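Section 4: Starting a Batch in the Fendora Sprouter

Read Section 3 (Choosing Seeds) first. Use only seeds sold for sprouting. Garden seed may be treated and must not be eaten.

Before you start
Wash your hands with soap. Wash the tray, lid and drip pan in hot soapy water and rinse well. Put the base on a level counter out of direct sun, with the cord behind it.

1. Measure the seed. Use 4 level tablespoons of alfalfa, clover or radish, or one cup of lentils or mung beans.
2. Rinse the seed in a strainer until the water runs clear. Pick out broken seeds and any stones.
3. Cover with cool water and soak. Small seeds need six hours. Beans and lentils can soak overnight.
4. Drain. Lay one cotton liner flat in the tray and spread the seed over it in a single layer.
5. Fill the tank with 40 ounces of cool drinking water. Do not fill past the line.
6. Fit the lid and press START. The pump runs for a few seconds and the green light comes on.

Note: The pump repeats every two hours. A low hum between cycles is the fan.
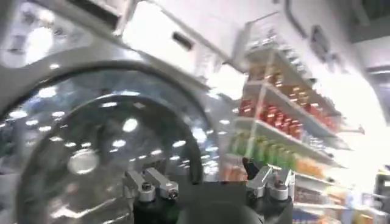

Check the lid for film each time you change the water. Mineral spots and seed starch collect on the inside, where they are hard to see straight on, so tilt the lid under a ceiling light. Reflections on a dark glossy surface, such as the round one in the photo with its rows of white ovals, are the easiest to judge by. A streak or a dull patch in the shine means the lid needs another wipe with white vinegar.

7. Change the tank water every morning. Empty the drip pan at the same time.
8. Harvest when the sprouts reach the length given for that seed in Table 2.
9. Rinse, drain well, and refrigerate in a covered container.

CAUTION: Throw out the whole batch if it smells sour or feels slimy. Raw sprouts can carry harmful bacteria. Cook them thoroughly for young children, older adults, pregnant women and anyone with a weak immune system.

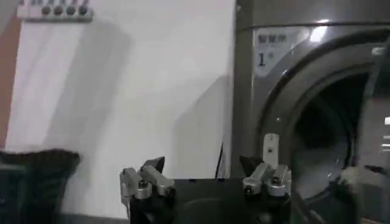
Cotton liners must be washed after every batch. Shake out the roots and hulls over the trash and rinse the liner under the tap. It can then go in a front-loading washing machine like the gray one shown, on the hot setting, with unscented detergent. Skip fabric softener. Dry the liner completely before you store it.

Replacement liners are part 219. The pump is rated for 3,000 cycles. To order either one, see Section 9.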